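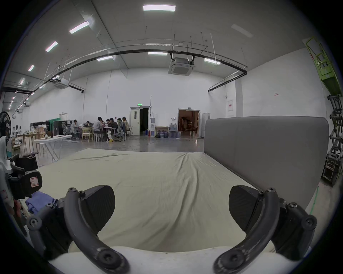
Ticket: Sourdough starter log drops feedings after midnight
Product: Soltia (kitchen timer and baking journal)
Status: Solved
Opened by: Wafula Mwaipopo
Handled by: Ivana Cáceres

Wafula Mwaipopo, 7:40 am
Hi team! First up, I love this thing. I've kept a rye starter going since July and Soltia is the only reason it's still bubbling (my last two went grey and fuzzy at the back of the fridge). But something odd is happening with the late feeds. If I log one after midnight it shows up fine, then by breakfast it's gone from the list and the reminder fires as if I'd never fed the poor thing. Daytime feeds are all good.

I've tried logging out and back in, and turning the phone off and on. No change. The colour of the little jar icon also goes from green to orange, so the app really does think it's hungry.

Ivana Cáceres, 9:15 am
Hi Wafula, a rye starter, excellent! They smell like apples when they're happy. Thanks for such a clear write-up.

Could you tell me:
- which version is listed under Settings, About
- whether you have a second device on the same account
- what you've got for "Day starts at" under Settings, Journal

Please don't delete and reinstall yet. Anything that hasn't synced would go with it.

Wafula Mwaipopo, 12:05 pm
Version 20. There's an old tablet on the kitchen bench that I use for recipes, same account. "Day starts at" says 4:00 am on the phone. I didn't know that setting existed, what a great idea for night owls.

Just checked the tablet and it says 12:00 am there. Is that it??

Ivana Cáceres, 1:30 pm
I reckon you've cracked it! The day start is saved on each device and doesn't travel with your account. Your phone files a 12:30 am feed under the day before, the tablet files it under the new day, and when the two sync they each decide the other one has it wrong. The entry gets parked in a holding list.

To fix it:
1. On the tablet, go to Settings, Journal and change "Day starts at" to 4:00 am.
2. Close Soltia on both devices.
3. Open it on the phone first and wait for the sync wheel to stop.
4. Open it on the tablet.
5. On either one, go to Journal, Parked entries, Restore all.

The holding list keeps up to 1000 entries, so yours should all still be in there.

Wafula Mwaipopo, 8:50 pm
Step 5 brought back 20 feeds! All there, with my notes on flour and water and everything. I'm so pleased. I'll log one after midnight tonight and see if it sticks.

Wafula Mwaipopo, 6:25 am
Still there this morning, jar is green, no reminder. Loaf's going in at lunch, half rye and half white with caraway. Thank you!

Ivana Cáceres, 9:05 am
Wonderful, and caraway is the right call. I've put in a request for the day start to sync between devices and linked this ticket to it. Marking as solved, reply any time to reopen.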